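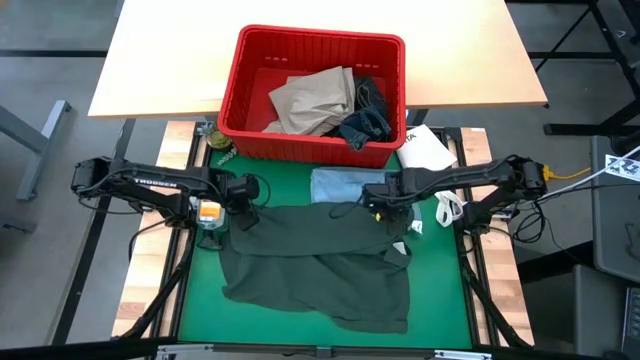 Nosham, 2019-11-19

Llevo dos semanas con Flastine 2, el paquete de percepción y planificación para dos brazos que vende Vogler, y sigo sin saber a quién va dirigido. La página del producto promete «manipulación textil lista para usar». Yo quería comprobar una cosa bastante modesta: ordenar ropa arrugada sobre un tapete verde, con una cesta roja al fondo, sin escribir yo mismo la mitad del código.

La instalación va bien, hay que reconocerlo. El asistente detecta los dos brazos, pide los límites articulares y genera un fichero de configuración legible, con comentarios y todo. Venía de Kekier, donde cada cambio de pinza significaba una tarde editando parámetros a mano, así que esto se agradece. La calibración de las cámaras ya es otra historia. El programa da por buena una calibración mala con una alegría preocupante: moví el soporte a propósito, repetí el proceso y el indicador siguió en verde. El error residual está escondido en el registro, en modo detallado. Quien no lo busque no lo va a ver.

La segmentación es lo que más se anuncia y lo que menos me convence. Con una prenda clara extendida sobre el tapete, perfecta. Pero una camisa verde oscura, probablemente el caso que cualquiera probaría el primer día si su tapete es verde, le cuesta muchísimo. El contorno se come los bordes arrugados y a veces parte la prenda por el pliegue, como si fueran piezas distintas. En la cesta pasa lo contrario: una tela caqui encima de otra oscura, de aspecto vaquero, y el programa las funde en un único objeto con una confianza altísima. Me preocupa más la confianza que el fallo. Un sistema que duda se puede corregir desde fuera; uno que se equivoca convencido manda la pinza adonde no debe.

Tampoco hay forma cómoda de decirle qué cosas debe ignorar. Una hoja de papel apoyada en el perfil trasero o un bote pequeño en una esquina del tapete acaban en la lista de candidatos de agarre. Existe una máscara de exclusión, sí, pero se define en coordenadas de imagen, y si se toca la cámara hay que rehacerla. Que en una versión de pago no se pueda dibujar sobre el plano de la mesa me parece poco serio.

El planificador es la mejor parte. Las trayectorias de los brazos salen suaves y el reparto del espacio central está bien pensado — el brazo que espera se retira lo justo, sin irse a su posición de reposo cada vez. Acercar las pinzas por ambos lados de una misma prenda funciona sin ajustes. Ahora bien, el modelo de colisiones trata los cables como si no existieran. En la documentación hay un párrafo que recomienda «prever holgura suficiente», y ahí se acaba la ayuda. Acabé añadiendo volúmenes prohibidos junto a los hombros de los brazos, y con ellos el planificador tarda bastante más en encontrar solución.

Del módulo de plegado prefiero hablar poco. Parte de que la prenda está plana y tiene una silueta reconocible. Para llegar a ese estado hay que estirarla antes, y ese paso no viene incluido: hay un ejemplo en el repositorio, marcado como experimental. O sea que lo difícil lo sigue poniendo el usuario. El vídeo promocional empieza justo cuando la toalla ya está extendida, detalle que se me escapó la primera vez.

Cosas sueltas que me gustaron: el visor reproduce una ejecución con la máscara, la trayectoria y las corrientes de motor sincronizadas, y se puede exportar. Los nombres de los mensajes son coherentes. La parada por software responde bien desde el teclado, aunque nadie debería fiarse solo de eso. Cosas sueltas que no: los ficheros de sesión crecen sin freno, la interfaz olvida la última escena cargada y el foro de soporte mezcla preguntas de la versión anterior con las actuales.

La licencia cuesta unos 892 euros al año por puesto. Por el planificador y el visor podría llegar a justificarla, si ya se tiene una percepción propia que funcione y se conecta por la interfaz externa (se puede, lo he hecho, son pocas líneas). Como solución completa para ropa, no la compraría. Vogler anuncia una actualización de la segmentación para enero. La probaré cuando exista, con la misma camisa verde.

Categoría: Análisis > Software de control y planificación

Inicio | Análisis | Guías | Foro | Contacto

También te puede interesar
Kekier: un año configurando pinzas a mano
Máscaras de exclusión: cómo definirlas sin perder la tarde
Calibración mano-ojo, errores que no salen en pantalla
Qué registrar en cada ejecución y qué borrar después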